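## Clearing a grip stall on the laundry task (Flateo arms)

Applies to the two-arm Flateo unit running the Coluscombe laundry routine, version 3 and up.

The fault shows as `GRIP_STALL` on the console, left or right side. A finger has closed on cloth and the motor has hit its current limit before reaching the target width. We got it most often with soft baskets, where a finger catches the folded rim along with a garment. The arm then tries to lift both and drags the basket toward the washer.

Don't restart the routine from the console. It resumes the lift with the finger still closed.

1. Press the stop button and wait 10 seconds.
2. Switch the affected arm to free mode. Support it with one hand, as it will sag.
3. Open the finger with the release screw, 3 quarter turns counterclockwise.
4. Pull the cloth out sideways. Keep your fingers clear of the gears.
5. Check the gears for lint and thread.
6. Tighten the screw, then home both grippers.

Before you run it again, put the basket back in front of the washer, with one gripper on each side and both fingers clear of the rim.

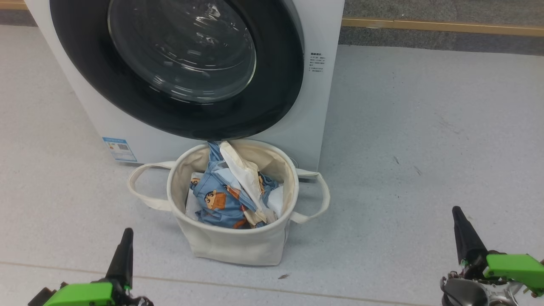 *Start position: basket between the grippers, handles out to the sides.*

Set the current limit to 60 percent for the first run and watch the first pickup with your hand on the stop button. If the stall comes back on the same side, open `grip.cfg` and raise `approach_height` by 11 mm. That fixed it on our Gerniria unit.

A stall with nothing in the fingers is a different fault. Check the motor cable first, then recalibrate.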